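Fodgate tank-lid bench

From the Rokumcombe shared workshop reference pages
14 shares | 2 comments

The Fodgate tank-lid bench is a simulated work area for a robot arm, built by Léonie Masson and Timothée Lecomte at the shared workshop in Rokumcombe. It models household pick-and-place on the lid of a toilet tank – a narrow, raised surface with a hard edge on every side. 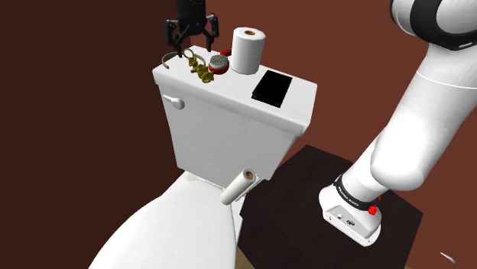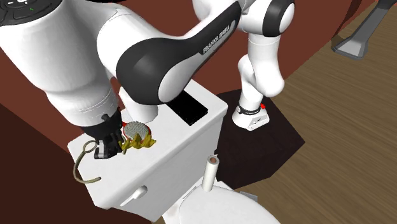 Layout

The bench is computer-rendered and uses a Franka Emika arm with a two-finger gripper. The lid holds small household objects, among them a round item with a mesh face. A toilet paper roll is placed lower down, between the tank and the bowl. The walls are reddish brown.

Development

Masson wrote the first version at home as a plain table task under the working name Brelon. Lecomte moved it to the toilet model in November, after the table version proved too forgiving of a poor approach angle. Collision shapes for cords and chains were redone twice. The second set, named Besson, is still in use and runs on an ordinary desktop computer.

Test runs

A run places objects on the lid and ends after 200 simulation steps or when an object reaches the floor. The workshop log lists 1257 runs, of which 790 ended with all objects still on the tank. Most of the remaining runs were lost at the front edge – the gripper closed low and pushed the object before holding it. Thin cords are scored separately.

See also: Gripper approach angle; Collision shape; Brelon

This site uses cookies. By continuing to browse you accept their use.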